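スマホ動画編集アプリ総合 書き出し・音ズレ・容量の相談

1 名前:tanuki_cut
Romauの無料版で台所の作業動画を編集しています。カットとテロップまでは問題ないのですが、書き出すと後半だけ音が遅れます。プレビューではずれません。元素材はスマホ撮影、長さは12分ほど、書き出しは1080pの30fpsです。同じ症状の方いますか。

2 名前:mizube
素材のフレームレートが可変になっていませんか。スマホの標準カメラは暗いと勝手に落とすので、長い動画ほど後ろでずれます。

3 名前:tanuki_cut
>>2
情報を見たら平均28.7fpsと出ました。可変のようです。
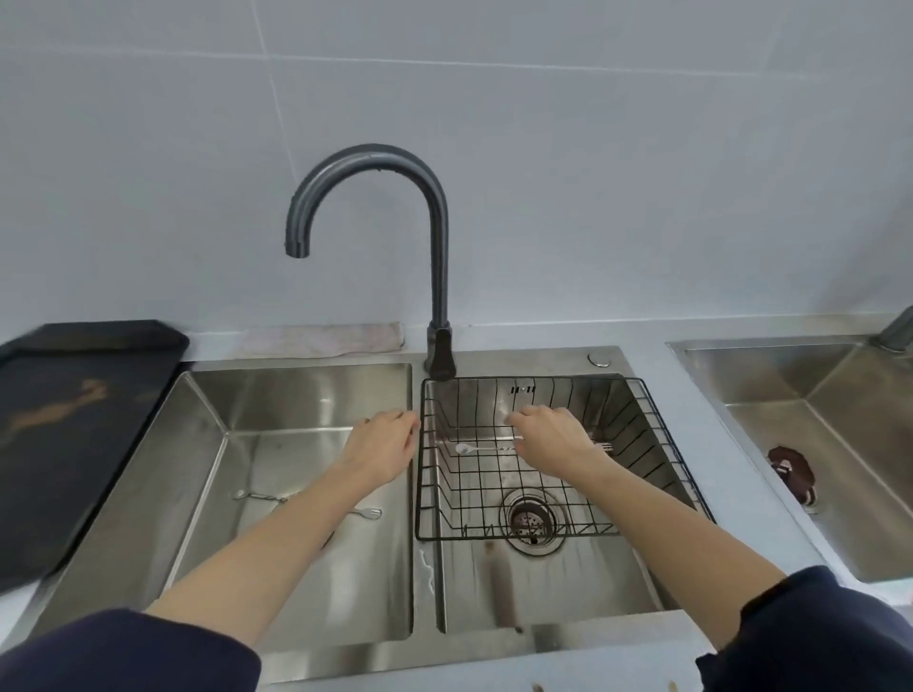

流し台、両手と黒い水切りラック

4 名前:koma_okuri
Romauは可変に弱いです。先にBrurkbyで固定30fpsに変換してから読み込めば直ります。自分はそれで一年やっています。

5 名前:hashi3328
変換を一回はさむと画質が落ちるのでおすすめしません。音声を別トラックに分離して、途中で二、三か所切って合わせれば済む話です。

6 名前:koma_okuri
>>5
12分の動画を手で合わせるのは手間がかかりすぎます。ビットレートを高めにしておけば、見て分かるほどの劣化は出ません。

7 名前:hashi3328
>>6
水の流れる映像は細かい動きが多いので、再圧縮で一番崩れやすい部類です。人の顔が映っているだけの動画と同じに考えないほうがいいです。

8 名前:mizube
どちらも一理あると思います。とりあえず最後の一分だけ切り出して変換し、比べてみてはどうですか。

9 名前:tanuki_cut
やってみました。手順を書いておきます。

・最後の一分をBrurkbyに読み込む
・フレームレートを「固定」、30にする
・音声は48kHzのまま
・ビットレートは自動だと低すぎたので手動で上げる
・Romauの新規プロジェクトに入れて書き出す

ずれはなくなりました。容量は変換前が200MB、変換後が282MBです。画質は自分の目では差が分かりません。
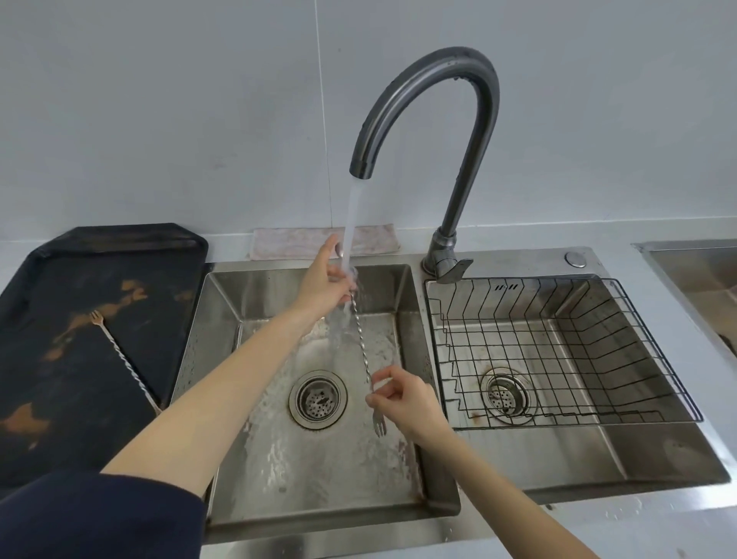
書き出し設定と容量について

10 名前:yoru_henshu
横から失礼します。上の方法で自分も音ズレは直りましたが、全編を変換したら3328MBになりました。スマホの空きが足りず、Romauが途中で落ちます。

11 名前:koma_okuri
>>10
ビットレートの上げすぎです。1080pでそのサイズは大きすぎます。先に不要部分を切ってから変換してください。順番が逆だと無駄な部分まで全部変換することになります。

12 名前:yoru_henshu
>>11
切ってから変換したら収まりました。空きは500MBくらいしか残っていませんが、書き出しは通りました。

13 名前:hashi3328
空きがそれだけだと次は失敗しますよ。Romauは一時ファイルを消さないので、設定の「保存領域」から手動で消してください。

14 名前:bragança_film
Dukness使いですが、こちらは可変のまま読み込んでもずれません。有料ですがカット編集の範囲なら無料でも透かしは入りません。乗り換えも考えてみては。

15 名前:mizube
>>14
Duknessは縦動画のテロップが弱くないですか。改行位置が書き出しで変わるので私はやめました。

16 名前:bragança_film
>>15
五月の更新で直っています。フォントを標準のものにした場合だけですが。自分で入れたフォントだとまだ変わります。

17 名前:mizube
標準フォントだけだと自分には厳しいです。

18 名前:tanuki_cut
Duknessも入れてみましたが、古い端末なので起動だけで時間がかかります。当面はBrurkbyとRomauでいきます。もう一つ質問です。途中に倍速を入れたいのですが、水音が甲高くなるのはどうしようもないですか。 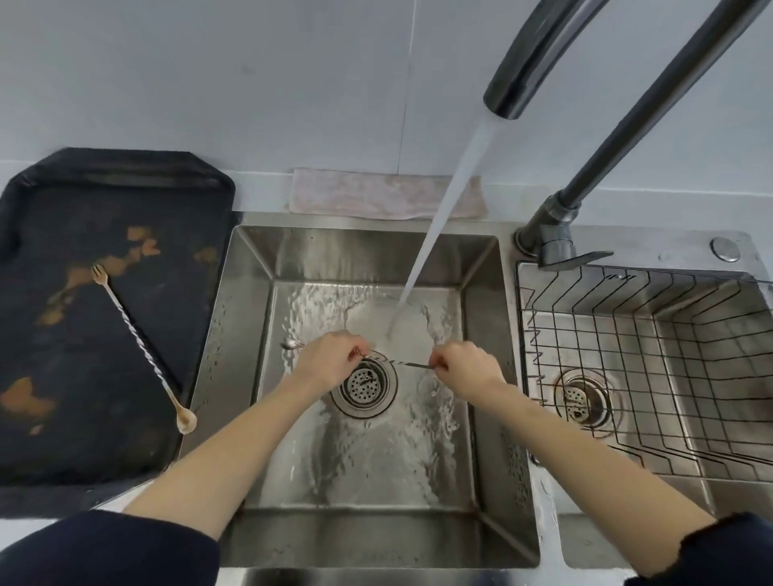 19 名前:hashi3328
倍速にする区間は音を切って、等速の区間から水音をコピーして敷くのが簡単です。Romauの「音程を維持」は声用なので、水音に使うとぶつぶつ途切れます。>>18の画像のように、流水の下で長いスプーンを両手で横に持っているような場面なら、しゃべりもないし口の動きと合わせる必要もないので、別の区間の水音で十分です。つなぎ目は0.5秒くらい重ねてフェードさせてください。

20 名前:koma_okuri
それは同意です。ただ、蛇口を開け閉めするところは元の音を残したほうがいいです。そこが合っていないとすぐ気づかれます。

21 名前:tanuki_cut
>>19 >>20
ありがとうございます。開け閉めのところは等速のまま残して、間だけ倍速にします。ねじれた柄の部分が光ってちらつくのも気になっているのですが、これは編集で抑えられますか。

22 名前:mizube
ちらつき軽減はRomauの有料版にしかないはずです。ハイライトを少し下げるだけでも目立たなくなります。下げすぎると全体が灰色っぽくなるので、その区間だけにかけてください。

23 名前:yoru_henshu
保存領域の一時ファイル、消したら空きがかなり戻りました。>>13の人どうも。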